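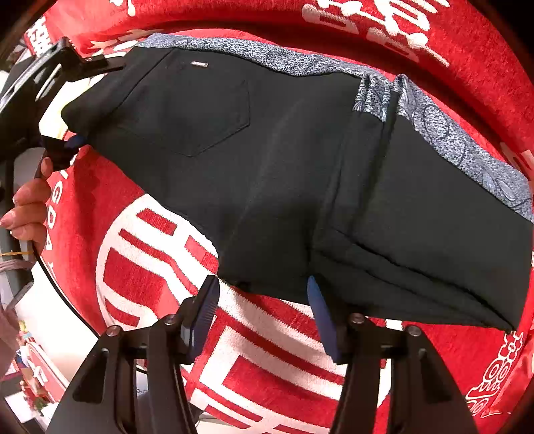
Climard Folded Garments, README and data card

Read this before you download anything. Climard is a table of folded and half-folded clothes, written down one garment state at a time: what the thing is, which way it is facing, what it is lying on, where the waistband or collar ended up, and whether the person filling in the row would call it folded. That last column is the reason most people ask for the table, and it is the column I trust least.

What is in it

3,725 rows
334 garments
66 of those entered as trousers
20 homes

A row is one garment in one state. The same pair of trousers can have a row for lying flat, a row for folded in half lengthwise, a row for folded again at the knee, and several for the stages in between where somebody stopped to answer the door. Garments were not given equal attention. A few shirts have dozens of rows and some towels have one. If you average over rows you are mostly averaging over shirts whose owners were patient.

The files

garments.csv has one line per garment: type, main color, lining color if there is one, fabric feel, label position, number of pockets that can be found from outside.
states.csv has one line per state, pointing back to a garment.
surfaces.csv says what was underneath. Bed, table, towel, ironing board, other garment, carpet.
notes.txt holds the free comments. It is badly punctuated and worth more than the rest put together.

Everything is plain UTF-8 with commas. Semicolons appear inside the notes, so don't try to be clever when splitting them.

What "folded" means here

Less than you would hope. The instructions given to the homes were to mark a garment folded "when you would put it away like that." We thought this was sensible. It produced as many standards as there were homes, and in two cases more than one standard within the same bedroom. One person put away jeans in thirds with the legs matched at the hem. Another considered a sweater folded once it was off the chair.

We looked for something firmer. The Wavholm fold chart, which comes up whenever this subject is discussed, gives a target outline for each type of garment and asks you to compare. I tried it for a weekend. It works nicely for T-shirts and pillowcases. For trousers it assumes the waistband lies flat and closed, and waistbands don't do that. The lining turns out over the top, bunches into little pleats, or slides down one side while the outer cloth stays put. Take the dark garment on the red cloth, which I would enter as trousers with the back facing up. There is a rounded folded corner at one end, and heathered gray-blue lining showing in three places along the top edge. Is it folded? By the chart, no. By the shelf, quite possibly yes. We kept the shelf definition and left the chart out.

The folded column takes yes, no and unsure. Unsure was added in June, after the first homes had finished. Earlier rows can't contain it, and this makes the early homes look more decisive than they were.

Trousers, in particular

Sixty-six garments carry the type "trousers," and the type was chosen by whoever filled in the row. I went back over the darker ones and would not swear to all of them. A black garment folded in half with the legs tucked under gives you very little to go on. These were the clues we settled on, in order of how much we believe them:

A waistband, or waistband lining, along one edge. Strong, but skirts and shorts have these too.

Back pocket seams. A stitched outline with a pointed bottom is good evidence that you are looking at the seat, and it also tells you which way up the thing is. On dark cloth the seam can be very hard to find unless light comes from the side.

A small label on the outside near the waist. Useful for orientation. Useless for sizing, in my experience, and the lettering is often too small to read in any case. We do not record brands. If the label can't be read, the entry is "present, illegible."

A long crease. Treat this one with suspicion. The crease running down a leg and the crease left by the last time it was folded look alike, and people entered them as the same thing.

The fold_count column for trousers was meant to be the number of deliberate folds. Go through the rows and you will see counts of seven. Nobody folds trousers seven times. Those are rows where the person counted ridges. Anything over four in that column should be dropped or checked against the notes.

Surfaces

More of a nuisance than expected. We asked people to use a plain surface and they used what was there, which in practice meant the bed, and after the bed, a towel. Towels are an awkward background. The pile grips the cloth, so a garment pulled across one keeps wrinkles it would lose on a table, and the towel itself rises into folds that get mistaken for part of the job. Printed towels are worse again, especially when the garment has a patterned lining. A loop of dark line on a lining and a loop of white print on a towel are easy enough to tell apart when you're standing over them. They are not so easy in a table where both were typed in as "pattern, curvy."

For that reason surfaces.csv has a print column with three values: none, letters or characters, other. Where the print includes writing, nobody was asked to transcribe it, and please don't go guessing at it from the notes.

Color

Color names were free text for the first half of the rows. There are entries for charcoal, black, off-black, washed black, dark gray and "work trousers color." We have mapped these to a short list in color_main and kept the original in color_as_written. I'm not convinced the mapping helped. Charcoal and black were merged, and anyone who has tried to pair up two dark garments under a bedroom light will see the trouble with that. Use color_as_written if it matters to you.

Lining color is separate, because the lining shows more often than you'd think. It was left blank in a lot of rows where a lining was plainly there and the person didn't consider it part of the garment.

Claims we do not make

You will see it said that a table like this can tell you the best way to fold. It can't. There is no column for how long a fold lasted in the drawer, and none for how the garment came out again. The Hondell shelf method, which stands trousers on their folded edge like files, has been recommended to us several times as something the data "supports." The data contains homes that do it that way. They seem content. So do the homes with a chair.

Nor does it tell you that folding on a hard surface gives neater results. The table folders in our rows do mark "yes" more often than the bed folders. They are also the people who cleared a table first, and I suspect the clearing tells you more about them than the table does about the trousers.

The Głowacki checklist was used for the first pass of checking and then dropped. It asks eleven questions per garment, several of which can only be answered by unfolding it.

Known problems

Left and right are recorded from the viewpoint of whoever was folding, except in one home where they were recorded as worn. Those rows are flagged.

Pocket counts are counts of pockets somebody could find, and front pockets on a garment lying back side up come out as zero. Zero should be read as "none found."

Socks were excluded from the start and still account for a handful of rows.

One home entered everything on a Monday evening in a single sitting, from memory as far as I can tell. The wording in the notes is nearly identical from row to row. We kept it in and marked it "single session." I would leave it out.

Blank means blank. It was never meant to stand for "no."

How it was checked

A second person re-read a portion of the rows against the notes and corrected the garment type and facing where the two disagreed. They did not correct the folded column. We had an argument over that and lost it to the view that a person's own idea of put-away is theirs to have. So the column has not been checked at all, and if you quote an accuracy for it you have made the number up.

Using it

Fine for: finding out which parts of a garment people mention, how often linings and labels get recorded, what kinds of surfaces get used at home, and how people describe a half-finished fold in everyday words.

Poor for: anything that treats "folded" as a measurement. Comparing homes. Estimating how many pairs of dark trousers a household owns, which somebody did try.

Free to use and copy. If you change the garment types, rename the file, so that your trousers and ours don't get mixed up. Corrections are welcome, with the row number and what you think it should say. Corrections that say only "this is not folded" will be read and left where they are.

Changes since the last version

Added unsure to the folded column.
Split label position into inside and outside.
Removed the neatness score, which ran from one to five and was nearly always four.
Merged slacks, pants and trousers under trousers. Leggings stay separate for now.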